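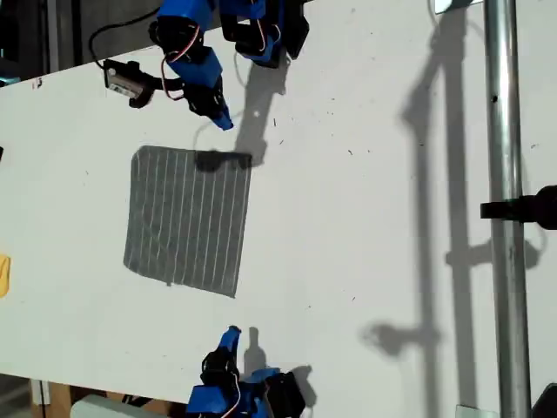
Dark cloths coming out of the wash with white marks

Posted by Boiko92

I wash my grey cleaning cloths at 40 with the towels and they keep coming out with chalky white streaks. Powder detergent, full drum, hard water area. Is it the machine or me? It's a Beso, five years old.

Cuiping Zhong
Sounds like powder that hasn't dissolved. Hard water makes it worse. Try this:
Use liquid for anything dark.
Fill the drum two thirds full at most.
Take the drawer out and rinse it under the hot tap.
Run an empty wash at 60 once a month.
If the marks brush off when dry, it's powder. If they don't, it's more likely limescale, and a soak in white vinegar and water for an hour usually shifts it. Rinse well afterwards, and never mix vinegar with bleach.

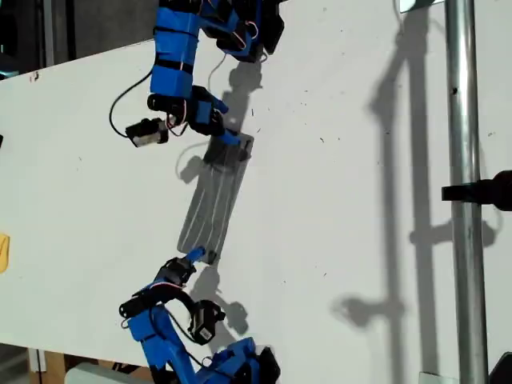
Grey item on a white board

Wash them apart from the towels as well. I did mine with a new bath mat in March and was picking fluff off for weeks.

sarska_2
Had the same with my Usport kit. Extra rinse sorted it. Don't use softener on cloths, they stop soaking anything up.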